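Workroom Planning, Unit 4: Tables, Walls and Light
Course handout, Iliston evening program
Instructor: Vaida Raudsepp
Revised Jul 14, 2024

Read this before the practical session. Bring a tape measure and your floor plan from Unit 3. The plan does not need to be neat, but every door swing has to be on it.

1. The table

In most workrooms the table gets more use than anything else, and it is often bought last, to fit whatever space is left. In this unit we start with the table and fit the other things to it.

Write down what will be done at the table and by whom. Standing work and seated work need different heights. If both happen in the same room, plan two tables, or one table and a tall stool. For standing work, a good starting height is a little below the bent elbow. Heavy work goes lower. Fine work, such as sewing on buttons or sorting small parts, goes higher, so that the person is not bent over all day.

Color comes next. A white top shows dropped screws, pins and dark thread right away. It also shows every pencil mark and coffee ring, so it has to be wiped more often. A mid-gray top hides the dirt and also hides small metal parts. A strong color changes how you see the colors of the things on top of it, and we do not recommend one for fabric, paint or print work.
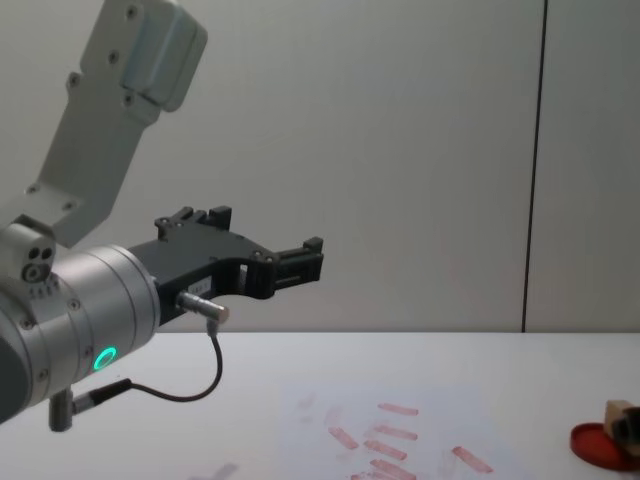
A matte or satin finish is easier on the eyes than gloss. With a gloss top, a lamp overhead makes a bright patch that moves when you move your head. To check a sample, lay it flat under the lamp you plan to use and look at it from your working position. Do not judge it in the store.

Leave the middle of the table clear when work stops for the day. Tools that stay out belong along the back or on one side. Cords should come from the side the tool is on and should not cross the part of the table where the hands go. Allow some slack, but keep loops away from the front edge.

For the Cormier exercise, the room is 5150 mm long on your sheet, but one student plan last December used 515 by mistake and carried it all the way to the cost page. Check your units. The table in that exercise is 2000 mm long and 1000 mm deep. You may turn it, but you may not make it smaller.

2. The wall behind the table

People spend a lot of time facing this wall. Shelves above the table are useful if they are shallow and start above eye level. The Cormier shelf is 345 mm deep, and most students find it is too deep to hang over a seated worker. Put it on a side wall.

A plain wall in a pale color is the usual choice behind a table where things are looked at closely or photographed. Pale gray is less tiring than bright white under strong lamps. It is also easier to touch up. Keep a labeled jar of the paint in the room and write the color code on the lid.

Patterned paper, pegboard and pinned notices all compete with the work. If you need a notice board, put it by the door. 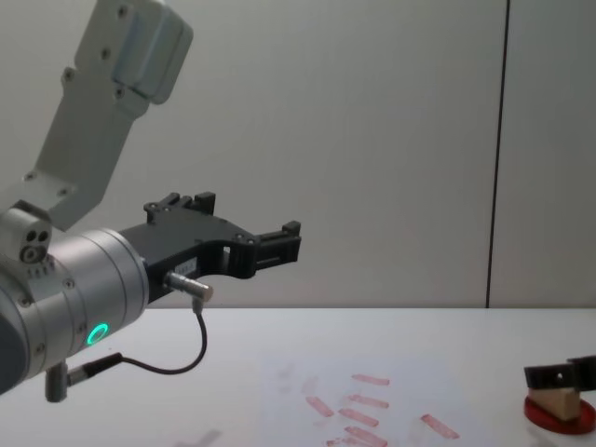 Light

Use two sources where you can: general light from the ceiling and a lamp at the table. The lamp goes on the side opposite the working hand, so the hand does not throw a shadow on the work. Pale walls and a pale top bounce light back and soften shadows, and a room finished this way may need a smaller lamp than you expect.

Windows should be to the side of the table. Facing a window causes glare in the morning or evening, depending on the direction.

Homework

Read the Trerkley case notes, pages on storage only. Draw the Cormier room with the table, the shelf and both light sources. Mark the working hand. Write a short paragraph on your choice of top and wall color and give one drawback of each.

Gordon Perron will collect drawings at the start of the next session. Late drawings go in the tray outside the Clurnasness office.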